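Small Things First: A Room Organizer in Zostholm on Tissues, Loofahs and Boxes
Posted Monday, February 12, 2024
Home & Neighborhood

The woman who runs Flikitov works out of the back half of a shoe repair shop on Tripathi Street. The business is her and a part-time assistant. They tidy single rooms, mostly rented ones, and they don't do garages, attics or whole houses.

She started it after eight years in the office of the Berkedus apartments, where she handled move-ins and move-outs. The building has 58 units, and most are one room with a bath.

"I saw every one of those rooms at its worst," she said. "People would come down on the last day and say they were done except for the little stuff. Then I'd go up and the little stuff was a whole carload."

By little stuff she means what ends up on a bed or a small table because it has no other place: tissue packets, face masks, cotton swabs, a loofah, a plastic bag with something in it that the owner can't remember. She charges $425 for a full day in one room, and she said half of that day goes to things that fit in one hand.

Her method is plain. She clears one flat surface, puts a cloth or sheet over it if there isn't one already, and brings everything small to it. Each thing gets picked up once and goes into a container or back where it was.

"I don't hold it up and ask how you feel about it," she said. "It's a packet of tissues. You're going to blow your nose with it. The question is where you'll be when you do that."
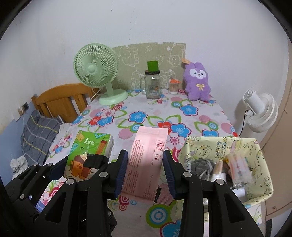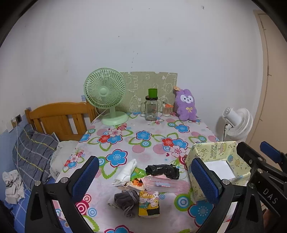

The flowered cloth, the green fan and the usual small things

Tissues are a sore point with her. She finds them in nearly every room, in three or four brands and designs, because people buy a packet when they need one and forget the ones at home. She puts them all together, with the open ones on top. Some clients are annoyed when they see the pile. One had enough to last past October.

Masks go in the same container as tissues, in their own bag. Loose ones that might have been worn get thrown out unless the owner speaks up. "I ask one time," she said. "If there's a long pause, it goes."

Bath things are separate. A loofah should be dry before it goes in with anything else, and she would like it to hang from its own cord on a hook. In a shared apartment that isn't always possible, and then she will settle for an open basket with nothing paper under it.

She doesn't sell containers and gets impatient with people who shop for them before she comes. She likes a fabric basket with a printed lining, and she also likes a cardboard box with leftover gift paper glued around it. Birthday paper is fine. The box costs nothing, and if it gets crushed you make another one. She uses clear glass for cotton swabs because then you can see when they're running low.

"Lids are where it goes wrong," she said. "People put a lid on, and then they put something on the lid, and now it's a shelf. You won't open it again until you move."

The fan question comes up every winter. She used to tell clients to put desk fans away in the fall. She has stopped, partly because so many rooms in the older buildings have a radiator that can't be turned down. If a fan stays out, she wants it at the back against the wall, with the cord going down behind and not across the place where you set things.

She leaves stuffed animals alone. A plush toy can sit at the corner of a table all year and it isn't in the way. Her assistant disagrees and thinks they collect dust, and the two of them have had this conversation many times.

I asked what a person could do without hiring anybody. She said to spend up to 20 minutes on one surface and then quit, even if it isn't finished. Start with trash, and look inside every plastic bag before it goes out. She once found a spare key in one, tied shut, under a pile of napkins.

"Empty bags I fold," she said. "The ones that crackle too much I throw away. I don't have a reason for that, I just don't like the noise."

Flikitov takes bookings by phone or at the shop counter, mornings only. She is booked through the end of the month, but she keeps one Saturday open for people who are moving out.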